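Craft Room > Kids' Tables > Tape and Cube Games

Setting up a tape-and-cube table for sorting and stacking games

I've been running a little games corner at the Rollthorpe library hall for a while now, and the setup I get asked about most is the cheapest one we have. It's a white tabletop, some black tape and a handful of colored cubes. That's it! Parents keep asking me what they need to buy and how to lay it out, so I'm writing the whole thing down in one place.

What you need

A white or very pale table. Mine came from a used furniture place in Jeldale and it had already lived a full life when I got it. Scuffs don't matter one bit. If you're buying new, please don't spend real money on it, because tape and small hands will see to the finish within a month.

A roll of black tape, about as wide as a finger. I like cloth tape because it tears straight and peels off in one piece, but electrical tape works if you don't stretch it. (If you pull on it while you're sticking it down it shrinks back overnight and your nice square turns into a sort of pillow shape. Ask me how I know.)

Cubes in solid colors. I started with a bag of 60 from Zotex and honestly that's far more than you'll put out at once. Three is plenty for a first game. Pick colors that are easy to tell apart from across the table, like red, yellow and green. I had orange in with the red at first and that caused more arguments than anything else we've ever put out.

A damp cloth, a pencil and a ruler.

Getting the table ready

Wipe it down and let it dry all the way. I give it an hour. I've stuck tape to a table that felt dry and wasn't, and the corners were up before the kids had their coats off.

Old marks that won't wipe away can stay. If there's something sticky left from the last round of tape, rub it with a drop of cooking oil, then wash with dish soap, then wipe again with plain water. Don't skip the soap. Tape will not stick to oil, and you'll be standing there pressing on it with your thumb like I did.

Small holes in the top are fine too, though I keep the outlines clear of them when I can. Tape over a hole gets poked through in about five minutes.

Laying the square

This is the home spot, where cubes get delivered or stacked. Cut one of your cubes' worth of paper and use it as a guide: the space inside the outline should be bigger than the cube, with a bit of room on every side. Too tight and little ones get cross. Too loose and there's no challenge for the older ones.

Mark the four corners lightly in pencil first. Then lay the two side strips, then the top and bottom, letting the ends overlap at the corners. Press everything flat with the back of a spoon. If you want really sharp corners you can trim with a craft knife, but go gently or you'll score the table. I don't bother anymore.

Put the square off to one side and leave the middle of the table open. My first one was dead center and there was nowhere sensible to start the cubes from.

Adding a line

A single narrow strip running straight up and down makes a good divider. It doesn't have to go the full width or length of the table, and a short one does the job nicely. You can use it as a starting line, or as a river the cubes have to cross, or as the border between "my side" and "your side" when two kids are playing and feelings are running high.

Putting out the cubes

Don't line them up. I know it's tempting, and it does look lovely, but a neat row gives half the game away. Set them down at slightly different angles, with some close together and another on its own. A cube that's turned a little takes more thought to pick up and place squarely.

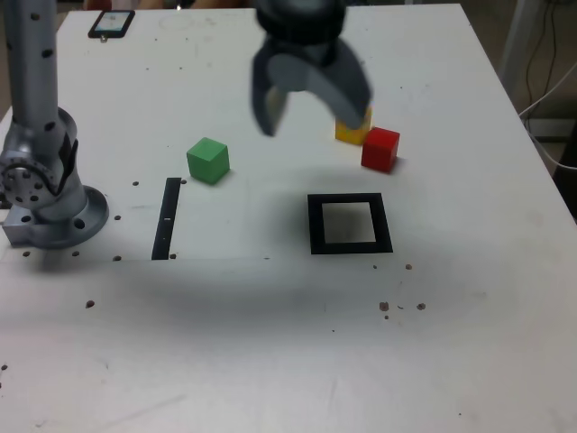

Leave a good gap between the single cube and the close pair, so that whoever's playing has one easy pick and then one where they have to be careful not to bump the neighbor. I usually ask for the easy one first. Once that's in the square, the tricky pair feels a lot less scary.

Games to play on it

Deliver it. Call a color and that cube goes in the square without touching the tape. Then it comes out again and you call another.

Tower. All three go in the square, one on top of another, in whatever order you call. Yellow on the bottom is our house rule, for no reason I can remember.

Swap sides. Everything that started on the left of the line has to end up on the right, and the other way around.

Slow hands. Same as Deliver it, except you have to count to ten out loud while you're moving. This is the one that gets the big kids giggling, and it's also the best one for calming a noisy table down!

We keep a tally on the wall of cubes delivered, and it stood at 2,277 when I last looked in July. The kids adore that number and will play an extra round just to nudge it along.

Looking after it

Cloth tape lasts me up to 436 rounds before the edges start to curl (yes, the tally comes in handy). When one side goes, I peel the whole square and lay a fresh one, since a patched corner never lies flat. Pull the tape back low along the table, slowly, and it should come away clean.

Cubes go in a bowl of warm soapy water and then on a towel overnight. Take the tape up before you put the table away for the summer, too. I left mine on once and it took me most of an afternoon with the cooking oil to get it off.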